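5.3 Does the planner need the contact estimator?

Clandero's reported gains on board insertion are usually credited to its contact estimator, a learned module that guesses the offset between part and hole from finger currents. We were not convinced. The published comparison switches off the estimator and the replanning loop together, so it cannot say which of the two is doing the work.

We therefore ran the two parts separately, with Jusow as the motion planner in every condition and the same grasp controller throughout. Each condition had 470 trials. The pose of the board was given to the planner once, at the start of a trial, and was not corrected by hand afterwards.
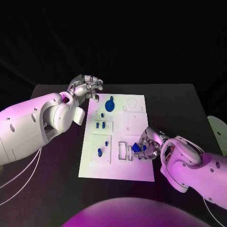

Figure 7. Bimanual set-up for the insertion trials. The right hand holds a blue piece beside the narrower of two outlined rectangles; the left hand is over the far edge of the board.

With replanning alone, the system lost 188 trials. Adding the estimator brought this down, but most of the gain came from the round pegs, where a small sideways error can be fixed by a short search in any case. For narrow parts the estimator often gave a confident offset in the wrong direction, and the planner followed it. Lowering its weight helped, though we then had to ask why it was there.

Two cautions apply. The estimator was trained on 2,955 contacts logged with the older Tarawneh controller, whose finger currents are noisier than ours, and retraining might change the picture. Špela Softić also pointed out that our 300 ms replanning period may hide short contacts. We have not tested a faster loop. Until somebody does, we would treat claims about learned contact sensing on this task as unproven, ours in the Hitby report included.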